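Search tickets...

Statby cell 3, ticket 249: arm drifts off its tape cross
Status: open, to my sorrow

Re-homed the arm. Re-ran the Tekmont wrist calibration, 13 points, all passed, all smug. Still places about 40 mm left of the line.

Checked the table next. The left and right halves of the crossbar don't line up, and there's a gap before the upright. I had been calibrating to the left half.

Wrist views, bowl at upper right:

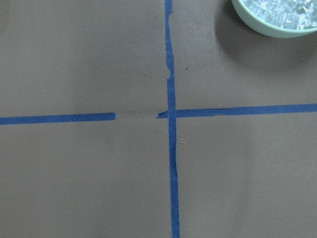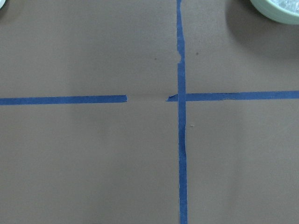
Will pull the crossbar and lay it again as one strip, then redo the zero. Please leave the Lamrani offsets alone until then.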